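Wednesday, bench notes, dye room

Madder again. I ran the second batch on the Folix wool and I'm much happier with it than with the February one, which came out the color of old brick (fine if you want old brick!). Same roots, same mordant, 700 ml of water this time, and I kept the pot on the Kettler plate at the lowest setting that still does anything. The thermometer clip is bent so I held it by hand for the first stretch. Need a new clip.

Held at 141 F and didn't let it creep. I think the creep is what kills the red – once you go hotter the browns come out of the root and there's no getting them back. Chalk went in at the start, one level spoon. The skeins soaked overnight first, and I turned them every time I walked past.
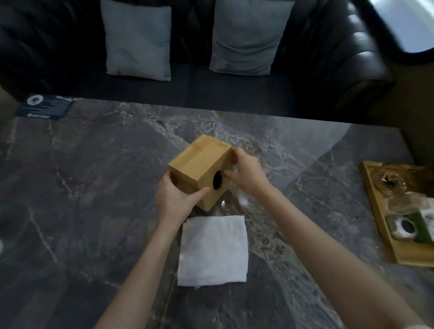 Was the water from the tap or the rain barrel, came the question from across the room, because the tap here is hard enough that the chalk might be doing nothing at all. Fair point. It was tap. So the next run is rain barrel, half with chalk and half without, everything else the same. I'll tie a knot in the no-chalk skeins so they don't get mixed up like last time.

Other stuff: the Volari alum is nearly gone, 9 grams left in the jar, and I need 23 for a full batch. Either order more or open the Jetum tub, which I don't love since it clumps. Also the drying line sags in the middle and the skeins all slide together and leave marks where they touch. Moved two hooks, still sags.
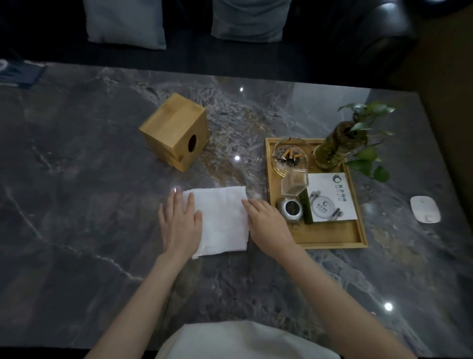 Try the afterbath before you throw it out, says a note penciled under my last entry, it gives a decent peach on cotton. OK, I will! The pot is still on the back shelf with the lid on. Cotton needs the tannin step first so that's Friday at the earliest – gallnuts are in the drawer under the scale, and the small grinder needs cleaning before anyone puts them through it.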